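Equipment planning group – minutes

Benholm site, November, 2:00 pm start

Present: lab operations, station leads, purchasing, one guest from the Plalmont office (by phone)
Apologies: facilities

**1. Notes from last time**

Agreed with one fix. The line on spare finger pads should have said "per arm", so the order doubles. Purchasing had already caught this and nothing went out wrong.

**2. Second sorting station**

This took up most of the hour, and happily so! The group is very much in favor of a second two-arm table. The sorting work is the part of the program that everybody wants more of, and one station can't carry both day-to-day running and the trials of new items. Station leads said they spend too much time swapping between the two, and that a good afternoon on one job always means a lost afternoon on the other.

Padov has quoted for the table frame, the mounting plates and the cable kit as one package at 1,643 dollars. The arms are quoted separately and will come to the next meeting. Purchasing asked whether we could build the frame in house from stock lengths. We could, and it would be fun, but the leads would prefer to spend those days running the thing. Agreed to go with the package if Padov can hold the price to the end of the quarter.

Discussion of what should sit on the table by default. The mix of packaging matters more than we had planned for, and clear plastic came up again and again. Big wrinkled bags catch the overhead lights, and the leads would like a budget line for a steady supply of them so that trials don't depend on whatever happens to be in the recycling.

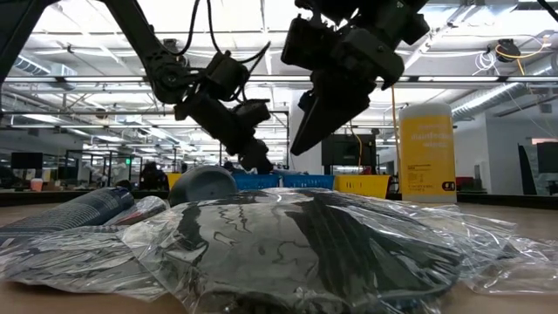
*Clear bags on the bench, wipes at the right, blue and yellow baskets behind.*

Facilities had sent a written question on whether different light fixtures would help with glare. The feeling was that the station should cope with ordinary ceiling lights, so no money for fixtures this round. Shades may come back as a small item later.

Action: purchasing to confirm the package price with Padov.
Action: station leads to list the bag sizes they want, with quantities.

**3. Baskets and small goods**

A cheerful item. The small plastic baskets have been a great buy – light, stackable, easy to tell apart by color – and the leads want more of them in both blue and yellow. Plalmont asked if gray would do, as they have a cupboard full. The leads said no, politely. Color is how the tasks are written up, and a third color means rewriting the task sheets.

Van der Merwe can supply the same pattern in mixed cartons of 14. Two cartons agreed, one for each station. We also agreed a cap of 500 dollars for small goods through the end of the quarter, covering tubes, bottles, boxed items and anything sealed in clear wrap. Leads may spend from it without asking first, provided receipts go in the shared folder the same week.

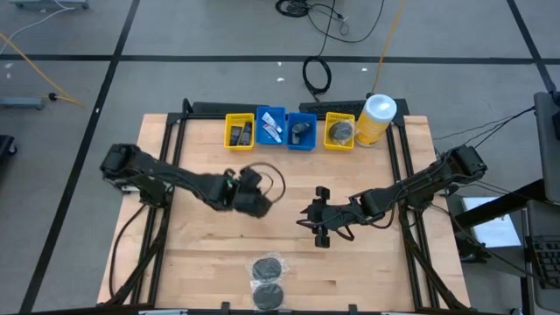 *Two-arm table with the row of four baskets along the far edge.*

There was a good side conversation about table space. With baskets along the far edge, the middle stays open for the arms, and everyone liked that. The question is whether a second row would fit on the new table. Padov offers a deeper top for a bit more money, and the guest from Plalmont thought it well worth having. The leads want to mark it out with tape before anyone commits. They were already arguing happily over tape widths by the time we moved on.

Action: leads to mark out the deeper top and report back.
Action: purchasing to order two mixed cartons from Van der Merwe.

**4. Grippers and spares**

The proposal is to hold one full spare gripper and two sets of fingers on site at Benholm, for 927 dollars all in. At present a worn finger means waiting on a delivery, and the station sits idle until it comes.
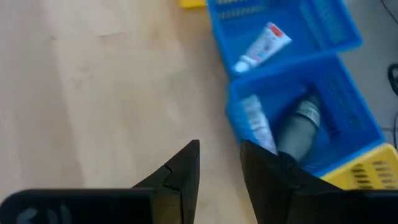 The leads explained that reaching over a basket rim is hard on fingers, and that they'd sooner change a set early than nurse an old one along. They would also like to try a narrower finger for upright tubes, where there is little room between the item and the wall of the basket. Plalmont has a printer free and will make a trial pair at no charge, which got a small round of applause.

Spares budget agreed in full. The narrow pair will be tried on the current station first.

Action: purchasing to place the spares order.
Action: Plalmont to print one pair of narrow fingers and send them over with the next van.

**5. Cables and floor**

Short item, as facilities were away. The second table will need its own power drop and its own network run. Leads would like both settled before delivery. Carried over.

**6. Any other business**

Wipes are to move from the general cleaning order to the station budget. Agreed.

Plalmont would love to visit once the second table is up. Yes please!

Next meeting: same room, 2:00 pm, with the arm quotes as the first item. Leads to bring the tape layout sketch.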